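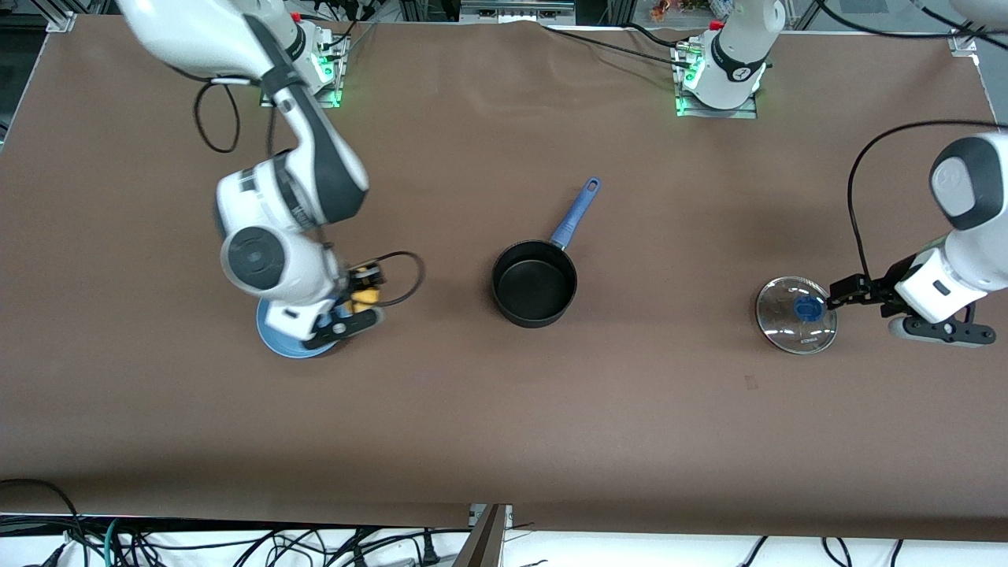
By Savvas Balaskas, Records and Systems, Musetine
Updated in November

Inspection checklist for the digital contract archive, with comments

This checklist is used when we inspect the contract archive in Vuveo at one of our offices. The last inspection was at the Bolger office, and my comments from there are written under the points. I kept also the comments where all was in order, so the next inspector can see what was looked at and how.

Before you start, ask for a reader account and for a list of all contracts that the office believes are active. Do not use an administrator account. An administrator sees everything and you will not notice which doors should be closed.

1. Access rights

1.1 Every user in the group "Contracts" is still employed and still works with contracts.
Result: not passed.
Comment: Two accounts belong to colleagues who moved to the purchasing department in spring. They had no bad intention and one of them did not know that she still had the access. Accounts to be removed by the office manager.

1.2 No shared accounts are in use.
Result: passed.
Comment: There was an account with the name "frontdesk", but it is blocked and has no rights. I recommend to delete it.

1.3 Administrator rights are given to no more than 3 persons.
Result: passed.

1.4 A reader account cannot change or delete a document.
Result: passed.
Comment: I tried with my own reader account to rename a contract, to move it and to delete it. The system refused all of this and wrote my attempts in the log. Please do the same test on a test document, not on a real one as I did.

2. Completeness

2.1 All contracts on the list of the office can be found in Vuveo.
Result: passed with remark.
Comment: The list had 119 contracts. All were found, but for some of them the search by partner name gave nothing and I had to search by number. The partner name was typed in different ways, once with "Inc." and once without. See also 3.2.

2.2 Every contract has all its attachments and amendments linked to it.
Result: not passed.
Comment: For the cleaning contract with Utberg the price amendment is stored in the general mail folder. A person who opens the contract sees the old price. This kind of mistake is quiet and can stay there for years, therefore please check the amendments one by one.

2.3 Both signatures are present on the scanned copy.
Result: passed.

3. Scan quality and index fields

3.1 The scan is readable on all pages, also the small print and the stamps.
Result: passed with remark.
Comment: The older scans are gray and a little inclined. They can be read. If the paper original still exists, I would scan it again, but this is a recommendation only.

3.2 The fields Partner, Start Date, End Date and Notice Period are filled in.
Result: not passed.
Comment: In 14 contracts the notice period was empty. Without this field Vuveo does not send the reminder, and the contract is prolonged by itself. The office should complete these first, before all other corrections.

3.3 The text search finds a word from the middle of the document.
Result: passed.
Comment: I used the word "warehouse" and the name of the street.

4. Retention and deletion

4.1 Every contract has a retention class.
Result: passed.

4.2 Documents past their retention date are on the deletion list and were reviewed by a person.
Result: passed with remark.
Comment: The list exists and was reviewed, but the reviewer signed only with initials. The full name is needed.

4.3 Documents with a legal hold are not on the deletion list.
Result: passed.

5. Backup and paper originals

5.1 A test restore was made since the last inspection and there is a record of it.
Result: not passed.
Comment: I was told that the restore was made and went well. There is no record, so I must write "not passed". I am sorry for this, the colleagues were very helpful.

5.2 The cabinet with paper originals is locked and the key is registered.
Result: passed.
Comment: Cabinet 2 closes with difficulty. You have to lift the door a little when you turn the key.

5.3 Originals taken out of the cabinet are written in the loan sheet.
Result: passed.

6. Closing the inspection

Go through the results together with the office manager before you leave, and let him or her write an own comment if they disagree. Save the filled checklist in Vuveo under "Inspections", in the folder of the office. Every point with "not passed" gets a task with a responsible person and a due date. For points "passed with remark" a task is not obligatory.

Comment of the office manager, Bolger: Agreed on 1.1, 2.2 and 3.2. On 5.1 we ask our IT for the log file and will add it when we receive it.

Questions about the checklist please send to me by internal mail.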